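People write in every week asking whether they should buy the latest bike gadget. I run a small repair shop, I've fitted most of this stuff, and I've taken a fair amount of it back off again. These are the questions I get most. My answers are opinions, and some of the companies don't like them.

## Belt drives, airless tires and other bright ideas

**Is a belt drive really maintenance-free?**

No. It's low maintenance, and you pay for that up front. You don't oil it, and your pants stay clean. You do still have to keep the tension right, and a belt that's been folded sharply once can fail later with no warning. You also need a frame that opens to let the belt in. If a seller tells you any frame will do, find another seller.

**What about the Drivon shaft drive?**

I've ridden two. Both felt like pedaling with a sock over each foot. Shaft drives get reinvented every few years and the pitch is always that the chain is old. Sure it is. A clean chain also wastes very little of your effort, costs hardly anything, and can be fixed on the roadside by a teenager.

**Are airless tires any good yet?**

For a bike that lives at a train station and gets ridden a mile a day, maybe. I put a set of Gosby solids on a loaner and customers kept bringing it back early to ask if something was wrong with it. Getting them onto the rim took me most of a Friday morning, and I own the right tools.

## Electronics

**The Abella smart helmet says it can call for help after a crash. Does it work?**

Sometimes it calls when you drop it on the kitchen floor. I haven't tested it in a real crash and I don't plan to. What I'd ask the maker is how it tells a crash from a bump, what happens where there's no phone signal, and what the subscription costs in year two. I sent them those three questions in April and got a coupon.

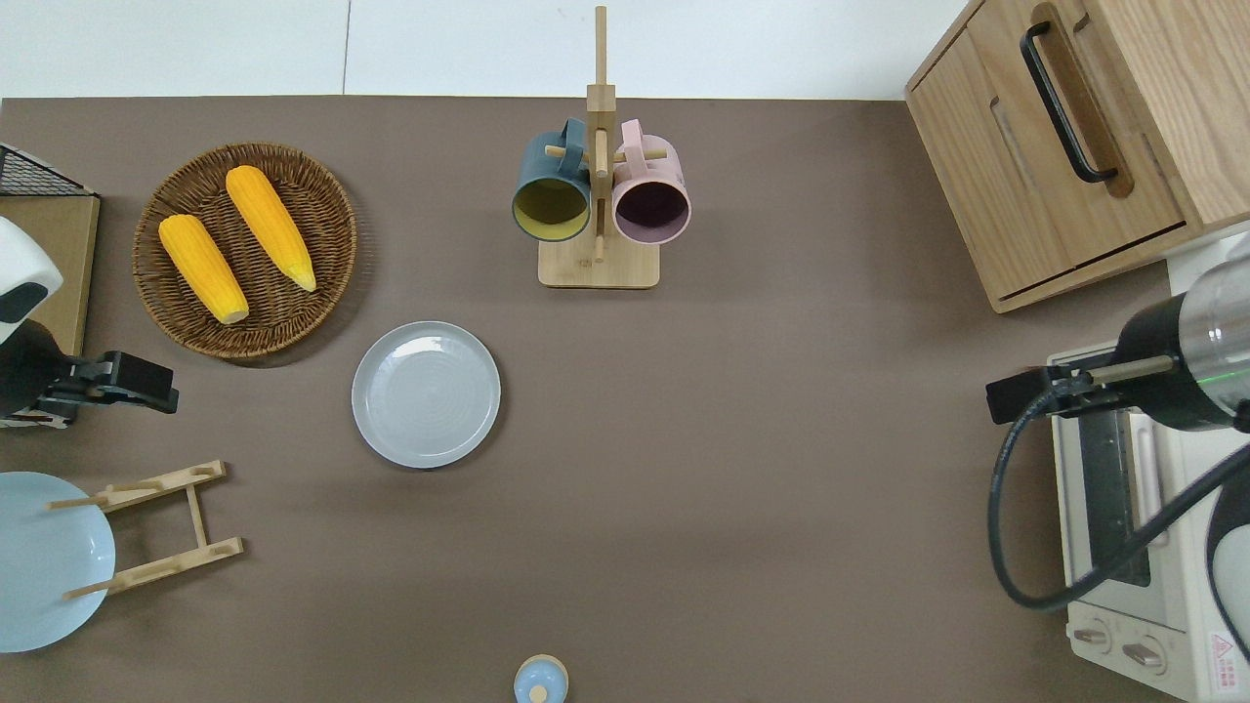
*Two cobs on the wicker tray.*

**Do I need electronic shifting?**

Need, no. It's the one item on this page I'd call well made. It shifts cleanly and it keeps doing it. But if your current bike shifts badly, the odds are good that you have a worn cable or a bent hanger, and I can sort that out for 20 dollars. Try that first.

**Will the Bandum power pedals make me faster?**

They'll give you a number. Riding harder makes you faster. Some people ride harder when they have a number to look at, so I won't say they're useless. I will say that most of the pairs I've sold are on bikes that come in with flat tires and dust on the saddle.

**The box says 200 miles of battery range. Is that true?**

Ask who was riding, how heavy they were, what the wind was doing and which assist mode they had it in. If the answer is a light rider on flat ground in the lowest mode, cut the claim in half, and cut it again for winter. I've yet to have a customer come in and complain that their range was better than promised. 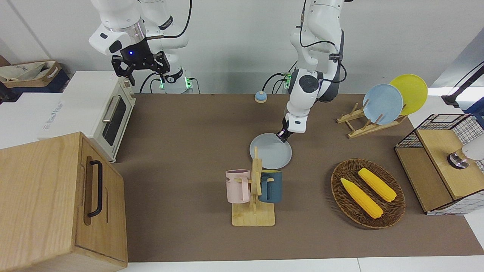

The same goes for charge times. Companies like to quote the time to get to 80 percent and put it in big type. The last bit is slow on nearly every pack, and that's the bit you'll be waiting on when you're late for work.

**Can you update the firmware for me?**

If the company still exists, yes. Ramil Lumbao, who does our electrical work, keeps a list of brands whose apps have stopped opening. It has 7 names on it. Ask us before you buy used.

## Buying

**It has over 768 positive reviews. Doesn't that count for something?**

Read the three-star ones. Skip anything written within a month of delivery, when everybody loves the thing. Look for somebody who has ridden it through a winter and had to order a part.

**Should I back a bike on a crowdfunding site?**

Only with money you'd be fine never seeing again. A video of a prototype rolling down a smooth path tells you that it can roll down a smooth path. Check whether they show it being braked hard, ridden uphill, or ridden by anyone who isn't on the team.

**Is there anything new you do like?**

Tubeless tires, if you ride on rough roads and don't mind the mess. Good cheap LED lights. Disc brakes, mostly, though I'd like them more if the pads came in fewer shapes. Bring your old pads along when you come in for new ones.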